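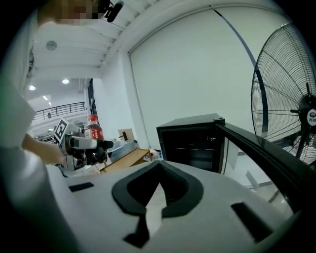

BADUVTHORPE, Nov 20, 2018 -- Baduvthorpe's old seed warehouse will reopen in March as a community music hall, with two rehearsal rooms, a small stage and a lending library of instruments that anyone in the town can borrow from.

The project is run by the Were Music Trust, which has spent the past few years putting on concerts in church halls, school gyms and, one very wet summer, a cattle shed. Building firm Gerkico began work on the roof this autumn and the new floor goes in after Christmas.

"We've had brass players practising in their cars," said Rosário Bettencourt, director of the trust. "I can't wait to hear that warehouse full of noise. It has a lovely long echo at the north end and we've asked the builders to leave it well alone!"

The lending library opens with a gift of 4000 pieces of sheet music from the family of a former bandmaster in Vedenport. Much of it is dance band music, with plenty of pencil notes in the margins, and Hanna Górecki is now sorting it by instrument. Players will be able to take parts home for a month at a time.

Evening classes in fiddle, cornet and hand drums will start in the first week. Wekesa Shemweta, who will teach the drumming, is keen to see complete beginners.

"People tell me they have no rhythm and then they tap on the table the whole time they're talking to me," he said. "Come along. Bring your mum."

The opening concert will feature the Baduvthorpe Town Band and a new piece for choir and strings by Da-eun Cha, written around the street cries once heard at the Vedenport fish market. Singers of any level can join the choir, and rehearsals are held at the Methodist hall until the building is ready.

Tickets for the opening concert are free but must be booked through the trust. Offers of unwanted instruments, in any state of repair, are very welcome.

Press contact: Evander Niven, Were Music Trust, Baduvthorpe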